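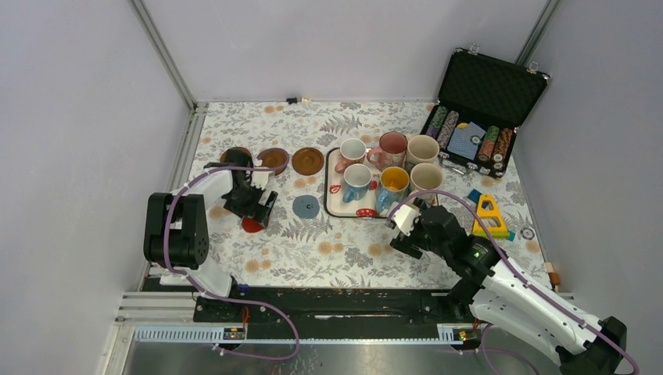
Figure 1. The two-arm bench with mugs, tray, saucers and chip case set out on the printed cloth.

Operating Rules for a Shared Two-Arm Bench
Pastirura student project, Bostthorpe
Report by Marianna Wysocka, Kwan-ho Lai and Zuzanna Krawczyk
Supervisor: Emil Marti

Summary

The report sets out a written code of practice for the tabletop handling bench at Bostthorpe. The bench was already in use when the project began, and the rules for it were spread over a laminated card, the booking page and the handover notes of earlier groups. Several of these disagreed. We collected the existing instructions, compared them with the bench log, removed duplicates and produced a single code of 17 rules. The code was adopted for trial use in December and is reproduced in part in Section 4.

1. Scope

The code covers ordinary handling work with household objects by two arms on a shared front rail. It covers people who operate the bench and people who lay out objects on it. It doesn't cover maintenance of the arms, changes to the controller software or work with liquids, sharp tools or heated items. Those need separate approval from the supervisor.

The code is a local document. It sits beneath the laboratory's general safety rules and the arm supplier's manual. Where they differ, the stricter instruction applies.

2. Terms used

Operator: the person who has booked the bench and controls the arms.
Second person: anyone else present who may need to stop the arms.
Layout: the arrangement of objects on the cloth at the start of a run.
Run: one continuous period of powered arm movement, from enable to disable.
Hold: the arms stationary with power on.
Safe stop: the arms stationary with power off and both grippers empty.

The distinction between hold and safe stop was missing from the older notes. The card said only that the arms must be "stopped" before a hand was placed over the table. Some users took this to include a hold.

3. Method

3.1 Source material

Kwan-ho Lai transcribed the card, the booking page and the handover notes into one table. Each instruction was given a source, a subject and a plain restatement. Instructions which said the same thing were merged. Contradictions were marked and passed to the supervisor.

3.2 Log review

The bench log held 636 entries at the time of review. An entry is made whenever a run ends for any reason. Zuzanna Krawczyk sorted the entries by the reason given. Many entries had no reason, or one too short to use ("arm", "again"). The usable ones fell under contact between an arm and an object, contact between the arms, a dropped object, a cable fault and an operator stop. No weighting was applied, as the quality of the entries was too uneven to support it.

3.3 Drafting

Each rule had to meet three conditions. It had to name the person responsible, it had to state when the action is due, and another person had to be able to check it. Advice that failed any condition was moved to the notes at the end of the code. "Be careful near the wrist" is an instance of advice that was moved.

4. The rules

The rules most relevant to layout and running are given below. Numbering follows the code.

Rule 2. The operator shall confirm the location of the stop control to the second person before the first run.

Rule 4. The operator shall spread the cloth flat before placing objects. Folds under a flat object are to be smoothed out first.

Rule 5. Objects with a lid shall be fully open or fully closed at the start of a run. A lid left open shall rest against a wall or be otherwise supported.

Rule 6. Mugs on a tray shall stand upright. Handle directions may vary, but the layout sheet shall record whether they were set or left free.

Rule 8. Flat items such as saucers and coasters shall not be stacked unless stacking is part of the task.

Rule 9. Before enabling, the operator shall look along the full length of each arm cable and confirm that it can follow the wrist without pulling tight.

Rule 11. Both arms may enter the central area in the same run. They may not be sent to the same object unless the task sheet says so.

Rule 12. A gripper approaching a flat object from above shall slow before the fingers reach table height.

Rule 13. A person shall not reach over the table during a hold. Objects may be moved by hand only at a safe stop.

Rule 15. A dropped object stays where it lands until the run has ended and the log entry has been written.

Rule 12 took the longest to agree. A thin disc gives little height for the fingers to close on, and a fast approach can press the tips into the cloth. An earlier draft gave a speed limit. This was dropped after Maja Ostrowski, who reviewed the draft for the Gunberg group, pointed out that the operator display doesn't show tip speed and the limit couldn't be checked. The present text requires a visible change of speed, which the second person can confirm.
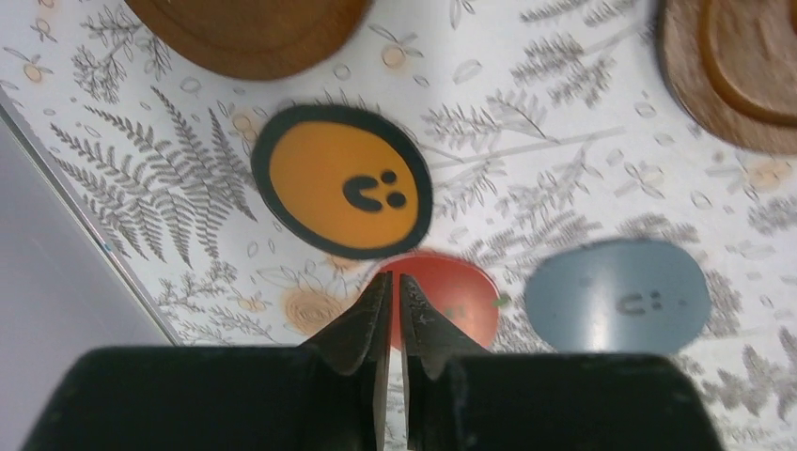 How far back should the second person stand while the arms are powered?

At least 600 mm from the front rail, with the stop control within reach. The distance is marked on the floor with tape and applies to visitors as well as the second person.

5. Trial use

5.1 Arrangement

The draft code was used by our own group and by the Bednarek group, who share the bench. Each session began with the operator reading the layout and running rules aloud. The second person held a printed copy and marked any rule that was broken, unclear or impossible to follow. A short review took place each Friday.

5.2 Findings

Rule 13 was understood by all users once the terms in Section 2 were read with it. Before that, the Bednarek group had treated a hold as sufficient for straightening an object. They accepted the change but noted that it lengthens a session, as each safe stop requires the grippers to be emptied.

Rule 9 was skipped more often than the others. Operators checked the cables at the start of a session and didn't repeat the check before later runs. We moved the cable check on the printed sheet so that it comes directly above the enable step. Skipping became less common, though the trial was too short for a firm result.

Rule 15 was disliked. A dropped item in the working area often ends the run, and users wished to remove it and continue. The rule was kept. Log entries written after an item has been picked up tend to leave out where it fell, and the position is needed to tell a poor grasp from a late release.

Rule 6 was reworded during the trial. The first version required all handles to face the same way. The supervisor considered this unnecessary for general handling work, and it made layouts less varied than the tasks require.

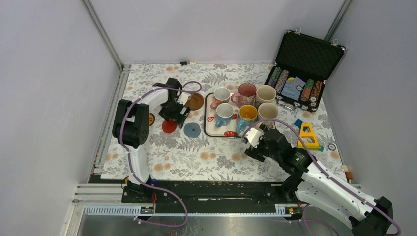

6. Discussion

The rules are mostly restatements of things that careful users already did. The main gain is that the second person now has a defined duty. In the older notes this person was mentioned once, as someone who should be "around". Under the code the second person checks the layout, holds the printed sheet and may stop a run without giving a reason.

We considered separate codes for single-arm and two-arm work. Single-arm sessions are simpler, but the idle arm remains on the rail and can still be enabled by mistake. One code was kept, with Rule 11 marked as not applicable when the second arm is disabled at the controller.

The code depends on the log, and the log is weak. A fixed list of reasons was proposed for the end-of-run entry, with a free text line beneath. This change is outside our access rights and has been passed to Emil Marti.

7. Limitations

Only two groups took part in the trial, and both had used the bench before. The code hasn't been tested with new users. The stand-off distance was taken from the existing floor marking and wasn't derived from a measurement of stopping behaviour. A stopping test is needed before the distance is treated as anything more than a house rule. Noise, lighting and long sessions were not examined.

8. Further work

Stopping test for both arms, empty and holding a mug.
Revised log form with fixed reasons.
Trial of the code with first-time operators.
Review of Rule 8 if stacking tasks are added.
Translation of the printed sheet into Polish, to be checked by Marianna Wysocka.

Appendix A. Pre-run sheet (current version)

Cloth flat.
Layout matches the layout sheet.
Lids fully open and supported, or closed.
Second person in position behind the tape.
Stop control confirmed.
Cables checked on both arms.
Enable.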